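Washing and Storing White and Cream Linens

White tablecloths, sheets and curtain panels last for years if they are washed gently and put away clean. Most of the damage happens in storage, from starch, cardboard and starch-eating insects, or from stains that looked clean when the piece went into the closet.

Sort first. Bright whites go in one load and creams in another. Many detergents contain optical brighteners, and these will turn a cream cloth a patchy, bluish white after a few washes. Use a detergent without brighteners for anything cream or ecru.

Check each piece in daylight before it goes in the machine. Candle wax should be chilled and lifted off with a dull knife. Coffee and tea stains need a cool rinse and then a soak. For red wine, rinse from the back of the cloth.

For general yellowing, dissolve oxygen bleach in warm water according to the package and soak overnight. Keep chlorine bleach away from anything with spandex, silk or wool in it. It weakens the fibers and can leave them yellower than before. A second soak in fresh solution is better than one strong one.

Do not fill the drum more than two-thirds. Large pieces need room to turn over, or the detergent stays in the folds. Run an extra rinse if your water is hard.
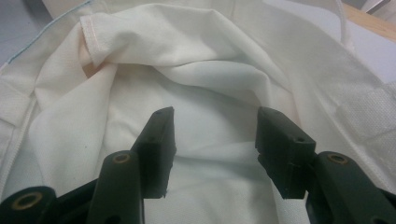

Dry on a line if you have one. Sun lightens white cotton, but creams should hang in the shade. In the dryer, use medium heat and take the pieces out slightly damp. Damp linen irons much faster than dry linen, and you can skip the spray bottle.

Iron embroidery face down on a folded towel. Leave starch for the day you set the table. Starched cloth yellows along the creases and attracts silverfish.

For storage:

Let everything air for a few hours after ironing.
Line wooden shelves with acid-free paper.
Roll long tablecloths on a tube covered with a clean sheet.
Refold flat pieces along different lines twice a year. I do mine in August and again after the holidays.
Keep plastic bags for moving house only. They trap moisture.

Halyna Tkachenko wrote in to ask about brown spots on a stored cloth. These are often rust or old sugar stains. Try the oxygen bleach soak on sugar. Rust needs a rust remover labeled safe for fabric, tested on a hem first, and chlorine bleach will set it.

Updated 2020-02-01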